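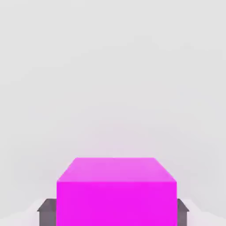

分类：开放数据 / 图书与目录 / 文字转录

Clarilau 书脊题字转录集

说明文件，更新于 28/07/2019

谢谢你点进来看这份说明。Clarilau 收的是旧书书脊上的题字，一共1000条，每条对应一本书，由我和 Beatriz Correia 在晚上和周末一条一条敲出来。书大多来自 Ivstead 镇上的 Cunha 旧书店，店里有一面墙从地板顶到天花板，我们从三月开始抄，抄到后来连做梦都歪着脖子！如果你也喜欢在书架前面侧着头慢慢走，希望这份小小的表格能让你高兴一下。

文件内容

spines.csv 是主表，UTF-8 编码，用制表符分隔（对，扩展名是 csv，最早起名的时候没想那么多，后来有人写了脚本读它，就不敢改了）。各列如下：
id：编号，从1到1000
text：题字原文，保留大小写
direction：字的走向，down、up 或 flat
lang：语言代码，葡萄牙语最多，其次是法语和英语
shelf：书架号，从1到24
note：备注，想到什么写什么

check.csv 是复核用的，随机抽了100条，由 Tiago Louro 在没看过我们结果的情况下重抄一遍。两边不一致的地方都留着，没有抹平，我觉得这些分歧本身也挺有意思。

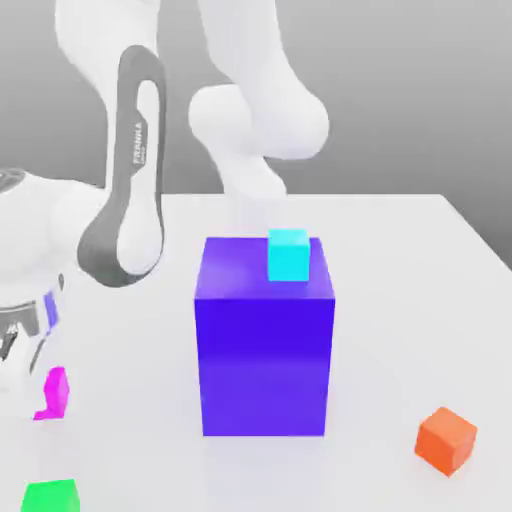

转录的时候，最费口舌的是走向和看不清的字。书脊窄，题名常常要竖着放，葡萄牙和法国的老书多半从下往上读，英语书多半从上往下读，混在一个架子上真是让人眼花。我们的规矩是只看字母怎么排，不管书是哪国的。拿机械臂深灰色带子上那行白色小字来说，FRANKA 从上往下排，direction 就填 down，text 照抄大写；旁边还有一行更小的字，糊得读不出来，那就老老实实写成 [不清]，千万别凭印象补全。我自己就吃过亏，有一本烫金磨得厉害的诗集，我按记忆补了书名，Beatriz 翻开扉页一看，是另外一本。

还有几点要提醒

书脊上的出版社标记，有字的抄字，只有图案的写 [标记]。题名分两行的，中间用竖线隔开。重音符号请照原样保留，磨掉了的也不要替它加回去。第17号架上有60本是重新装订过的，题字出自装订师傅之手，拼写错得很可爱，请不要当成我们的笔误来报（note 列里都写了“重装”）。

这批书不能代表任何一个国家或年代的出版情况，它们只是恰好流到了同一家店里。用来练手、教学、做字体走向的小统计都很合适，想拿去推断整个书市就勉强了。

使用与引用

数据随意使用，注明 Clarilau 即可。整理用的小程序叫 Gritivlow，在 tools 文件夹里，写得不漂亮，但能跑。发现抄错的地方，请把编号和你认为正确的写法一起发来，有书脊照片更好，我们会在下一版里改。

联系我们 | © 2019 Clarilau | 返回顶部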